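We use cookies to remember your list settings. Accept | Manage

[wheelchair-upkeep] Re: Sagging sling seats, when to replace

Replying to Thursday's question, quoted here for the archive:

> We have 14 folding chairs in the loan pool, mostly Vollard, two Skimau.
> Several seats have sagged. Is there a depth at which you replace the
> upholstery, or do you go by age?

Go by measurement. Age tells you little if the chairs are loaned unevenly.

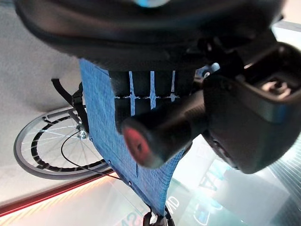
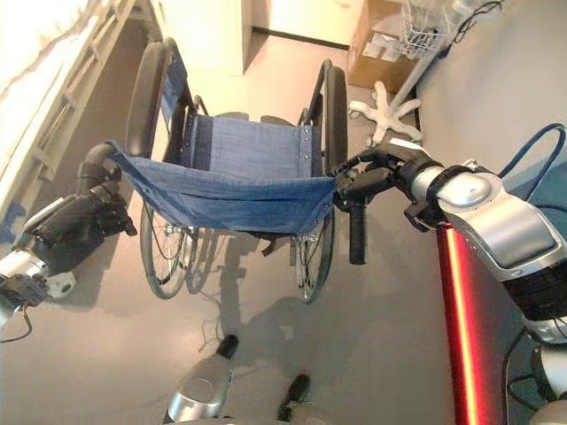
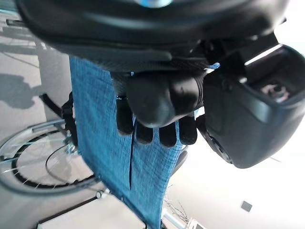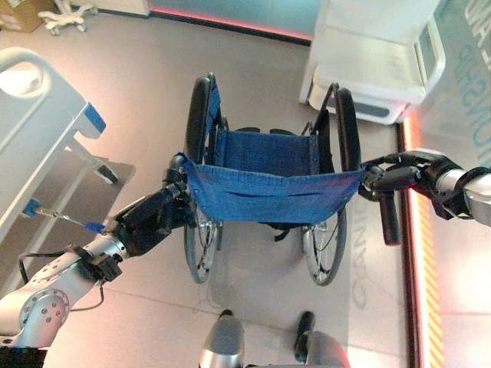 1. Measuring

Open the chair fully and lock both brakes. Lay a straightedge across the seat tubes at mid-depth and measure down to the fabric with no load. Write the figure on the chair's card. Repeat with a test weight if you have one; I don't bother below 200 loans.

2. Fasteners

Check each row along the side tubes. A fastener that turns under finger pressure has enlarged its hole. Replace the whole sling in that case. Washers only move the tear outward.

3. Fabric

Look at the fold line from below. Fading alone is cosmetic. Broken threads at the hem are grounds for withdrawal.

4. Parts

The Uchida replacement sling, part 1246, fits our Vollard chairs without drilling. It does not fit the Skimau, where the hole spacing is different. Order those by tube length, center to center.

Fold the chair ten times after fitting and recheck the fasteners. New fabric settles.

Does anyone have a seat cleaner that leaves no residue? Dustero 3000 left ours stiff.

Recent in this list:
Caster bearings, sealed or open
Brake reach on narrow frames
Re: Storing chairs folded
Spoke tension after a rim swap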